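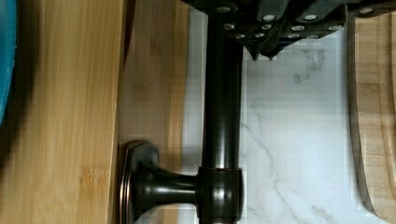 A comment on the Siketthorpe list put it this way: if the kitchen notes don't say which boards are bamboo and which aren't, the notes are no use to anyone who wants to set up the same counter. Fair enough! I've rewritten this README with the boards first.

Siketthorpe Kitchen, data card

What's in it

285 photos of one small kitchen and the things that live in it, plus a plain text list of the objects (items.txt) and my own notes on them (notes.txt). The notes are opinionated — I cook a lot and I have feelings about counter space. Everything is sorted into 10 folders by activity: fruit, boards, toast, tidying, and so on. Some photos would fit in two folders, so I picked one and moved on.

Boards and trays

"Board" means flat, and "tray" means it has sides. I started out using both words for everything, and the early labels were a mess. The big bamboo board has a groove around the edge and gets the tag board_groove. Any board with a dark border is board_border. If you can't tell, use plain board and leave it at that.

The pull-out tray was the hardest thing to name. It has a metal slide on the side like a drawer, but it gets used like a serving tray, so I went back and forth between drawer and tray for most of November.

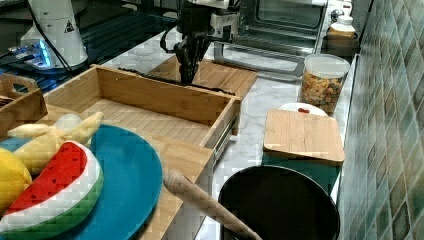 In the end I went with tray_drawer, and if you have older files from the Zusent folder you'll need to rename drawer_open to match (there's a find-and-replace line in notes.txt). The small crate with the handle hole is just crate.

Fruit

All of it is toy fruit. Watermelon slice, bananas, lemon, usually on the round teal plate. The plate has its own tag, plate_teal, and please keep it separate from the fruit tags, even when you can hardly see the plate under everything.

Toaster and toaster oven

Two different things! The toaster is the black one with two slots. The toaster oven is stainless steel with a glass door, and I tag the door oven_open or oven_shut. Towels get tagged wherever they land.

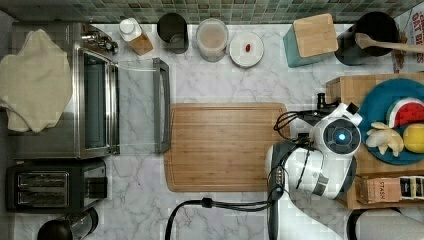 Counter from above: oven_open, board_groove, plate_teal, towel.

Known problems

There are 30 photos in the tidying folder with no tags at all. I do a few on Tuesday evenings, so that number should shrink. Canisters and jars are tagged by lid only, and open ones all go under canister_open — clumsy, I know. The Grarkasthorpe pantry shelf is a separate set with its own list, so don't merge the two.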